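In Praise of the Boring Half Hour

12/4/22

I have an opinion that makes me unpopular at work, so naturally I'm going to put it on the internet. I think we spend far too much time making our robot cells smarter and nowhere near enough time tightening their screws.

A little background. I look after one cell at Todero, a black arm with a multi-fingered hand that practices kitchen jobs at a toy kitchen. When I took it over in March it came with a 16 page setup guide, most of it on software, and one line (one!) on the hand. The line said "inspect as needed." Well, thanks. Needed by whom?

I know why the guide looks like that. Software is where the fun is, and you can fix it sitting down with a coffee. But a hand like ours is a whole crowd of little joints held together by a whole crowd of little fasteners, and every one of them would love to back out a quarter turn when you're at lunch. 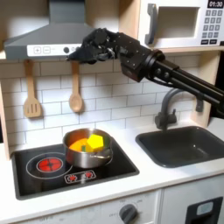

So my first rule, and I'll defend it to anybody, is that the hand gets a real check before the first run of the day. Power off, hex key out, start at the wrist and work toward the fingertips. I put a dab of paint marker across the bolt heads I worry about most, and if the line doesn't match up anymore, I've found my morning's problem. The whole thing takes half an hour if I don't stop to chat. I stop to chat a lot, so call it longer.

The Flalberg folks down the hall do it every 200 runs, and they think I'm a fusspot. Maybe so! But I kept a notebook over my first 800 runs, and 158 of them had to be thrown out for something mechanical: a sloppy finger joint, a rubbing cable, a wrist that had crept over by the width of a pencil line. I blamed the software for weeks before I picked up a wrench, and I'm still a bit embarrassed about that.

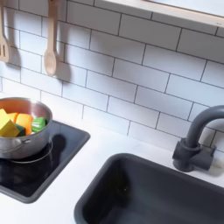 My second rule is about the workspace, and this is where I get really preachy. People treat the robot as the machine and everything else as furniture, and I think that's just wrong. The counter is part of the cell. So is the pot sitting on that black cooktop with the toy food in it, and so is the wooden spoon hanging on the tile with its shadow next to it. Move your lamp and the shadow goes somewhere else, and now the cell you calibrated last week is a slightly different cell. I tape the lamp stands to the floor, and I get grumpy when somebody borrows one.

The fancy answer is that a good system should cope with all of that. Our Katene software is supposed to, and a lot of the time it does a lovely job. But if I let the lamp wander and the wrist creep on the same day, I can't tell which one I'm asking it to cope with, and then I've learned nothing except that I'm tired.

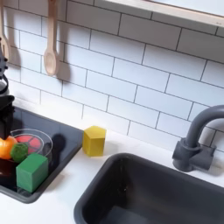

The counter, with the yellow block standing between the cooktop and the sink.

Third rule, and then I'll get off my soapbox: whoever fixes the thing writes down what they did. We had a spare finger from Clomlow put on one evening, with no note, and it had a hair more reach than the old one. I spent two days chasing that hair. Now there's a clipboard on a string, and yes, I've been teased about the string.

I'm all for the clever stuff, really I am. I'd just like the next setup guide to give the hand a few pages of its own, with a drawing and the torque numbers, and a blank column for initials. I've started writing mine up. It's slow going and my drawings of the thumb are terrible.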